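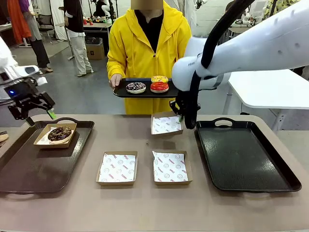
Why Does a Donut Shine?

Have you ever stood in front of a tray of donuts and not known which one to pick? Red, yellow, chocolate, sprinkles, more sprinkles! Under all that color they start out as nearly the same thing, a plain golden-brown cake or bun. The glaze is what makes each one special, so let's find out how it works.

The simplest glaze is powdered sugar stirred into a little milk or water. Powdered sugar is regular sugar that has been ground up very, very fine, and tiny grains dissolve fast. (Dissolve means they mix into the liquid so well that you can't see them anymore.) You get a thick, runny syrup, and you can color it with a few drops of food coloring. For a chocolate glaze, bakers can use melted chocolate or cocoa.

Then comes the best part — dipping! The baker holds the donut upside down, lowers the top into the bowl, lifts it and gives it a tiny twist so the extra drips off. The wet glaze spreads out smooth, and smooth things bounce light back to your eyes. That's your shine!

Sprinkles have to go on right away. Wet glaze is sticky, so they stay where they land. As the glaze sits, some of its water escapes into the air and the top gets firm. Wait too long and your sprinkles will roll right off and bounce across the kitchen floor.
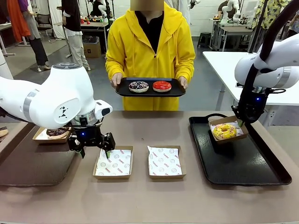 Now, how do you get a glazed donut home without smearing it? Bakers have some smart tricks. A cardboard box or tray keeps the sides from getting squashed. The paper inside it catches sticky crumbs and helps keep the cardboard clean. If every donut has its own little box, the red icing can't rub off on the yellow one. And a big flat tray underneath lets you carry several boxes at once, as long as you hold it level!

Teodoro Pascual, a baker at Saavedra, lets his donuts rest before he packs them. "If you're in a hurry, the glaze ends up on the box," he told us. "Then you have to lick the box."

Try it yourself

Ask a grown-up to help. Put 5 big spoonfuls of powdered sugar in a bowl and add milk, one small spoonful at a time, until the glaze falls off the spoon in a slow ribbon. Dip two plain cookies. Put sprinkles on the first one right away, and wait 18 minutes before you sprinkle the second. Now tip them both over a plate. Which cookie held on to more sprinkles?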